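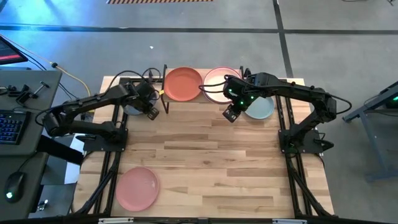 Why are plates racked upright after washing when bowls are put on a shelf?

Plates drain and dry fastest on edge, with air on both faces. A wide bowl on edge takes up too much of the rack and tends to roll, so it goes on a flat board.

Unit 4: Draining, racking and shelving of tableware
Handout revised 26/01/2026. Replaces the September issue.

4.1 Racking plates
Load from the far end of the rack towards the hand. One plate per slot. The rim must sit between the posts and the foot must bear on the base. A slight backward tilt is correct; a plate that leans on its neighbour is not racked. Mixed glazes may share a rack, but keep matte plates at one end, where they can be checked separately for water marks.

Minimum gap between faces: see the Pristden sheet, table 2. For the Lirumura rack used in the practical, up to 40 plates may be handled per session before the posts are checked for play.

4.2 Lifting
Grip at the rim, opposite the foot. Do not lift by the face. A plate lying flat is first raised at one edge, then turned to the vertical over the table and only then moved to the slot.

4.3 Bowls and shallow dishes
Large bowls stay on the table until the shelf is clear. Shallow dishes go on the board singly, foot down, with the full foot supported. Stacking is covered in Unit 5.
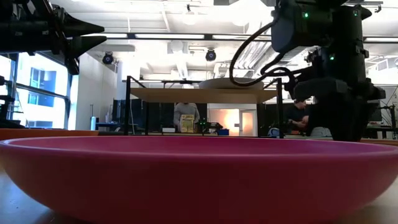

Hsu objected that a wide bowl left standing on its foot holds water in the bottom, and asked that it be inverted on a cloth for the first stage of drying. The point is accepted for glazed ware. For unglazed feet, dry the foot first, then invert.

4.4 Practical record
Enter rack type, load order and any chips on form 1514. Chips at the rim are recorded separately from chips at the foot. Chipped pieces are not returned to the rack.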